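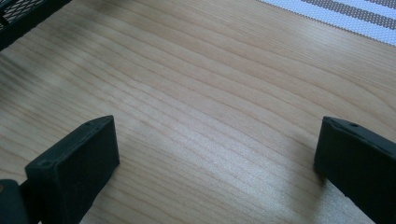 Zwei Greiffinger über heller Holzfläche, oben rechts ein gestreiftes Textil.

Tischdienst mit Greifer: Was sich in Steltgate ändert und was offen bleibt

Seit März läuft in der Tagungsetage Steltgate der Versuch mit den Greifern von Trosard. Abgeräumt, eingedeckt und sortiert werden sollen die Tische künftig teilweise maschinell. Die Geschäftsleitung von Bunemine spricht in ihrer Mitteilung von »Entlastung im Service«. Das Wort kommt dort viermal vor, die Dienstpläne kommen gar nicht vor.

Wir haben deshalb bei denen nachgefragt, die jeden Tag daneben arbeiten. Garba Nnaji ist seit der Eröffnung im Service und wurde für den Versuch eingeteilt. Er führt das Handgerät mit den zwei Fingern über den Tisch, greift, hebt, setzt ab und wiederholt das. Aus diesen Aufnahmen soll das System lernen, später ohne Hand am Griff auszukommen. 428 Durchgänge hat er nach der internen Liste bisher gemacht, vereinbart sind 1026. »Für einen Tisch, den ich sonst nebenbei mache, stehe ich jetzt eine halbe Schicht«, sagt er. Schwer sei die Arbeit nicht, aber eintönig, und das Handgelenk merke man am Abend.

Bezahlt wird das als normale Servicezeit. Ein Zuschlag für die Anlernarbeit ist nicht vorgesehen, obwohl hier Wissen abgegeben wird, das sich die Kolleginnen und Kollegen über Jahre angeeignet haben: wie man Stoff anfasst, ohne ihn zu verziehen, wie man etwas Dünnes von einer glatten Platte aufnimmt, wann man besser mit zwei Händen zugreift. Wer so etwas vormacht, damit eine Maschine es übernimmt, sollte zumindest wissen, was danach mit der eigenen Stelle geschieht. Auf diese Frage hat der Betriebsrat bislang eine mündliche Antwort bekommen. Sie lautete, niemand müsse sich Sorgen machen.

Ngozi Nwankwo sitzt für den Betriebsrat in der Projektrunde und sieht die Sache nüchtern. Gegen Technik habe sie nichts, die Spülstraße wolle auch keiner mehr hergeben. Sie stört, dass mit Zahlen geworben wird, deren Herkunft keiner erklärt. Pro Schicht sollen 60 Minuten frei werden – für wen und wofür, steht nicht dabei. In der Vorlage, die Nwosu als Beratungsfirma geliefert hat, tauchen dieselben Minuten zwei Seiten weiter als »Einsparpotenzial« auf. Beides zusammen geht schlecht.

Dazu kommt die Nacharbeit. Tischsets liegen nach dem Probelauf schief, Kleinteile werden zweimal angefasst, und wenn die Software neu startet, wartet der Tisch. Diese Zeiten werden derzeit nirgends erfasst. Wir empfehlen allen Beteiligten, sie ab sofort selbst aufzuschreiben, mit Uhrzeit und Stichwort. Vordrucke liegen im Betriebsratsbüro, Zimmer 310.

Der Betriebsrat verlangt vor einer Ausweitung auf weitere Etagen drei Dinge schriftlich: eine Zusage, dass aus dem Versuch keine Kürzung von Stunden folgt, eine Regelung zu den Aufnahmen (wer sie speichert, wie lange, und ob daraus Rückschlüsse auf das Arbeitstempo Einzelner gezogen werden) und eine Begrenzung der Zeit am Handgerät. Ein Entwurf liegt der Geschäftsleitung vor. Eine Antwort gibt es noch nicht – die nächste Projektrunde ist um 14 Uhr im Anschluss an die Servicebesprechung angesetzt, Fragen dafür bitte vorher an Ngozi Nwankwo.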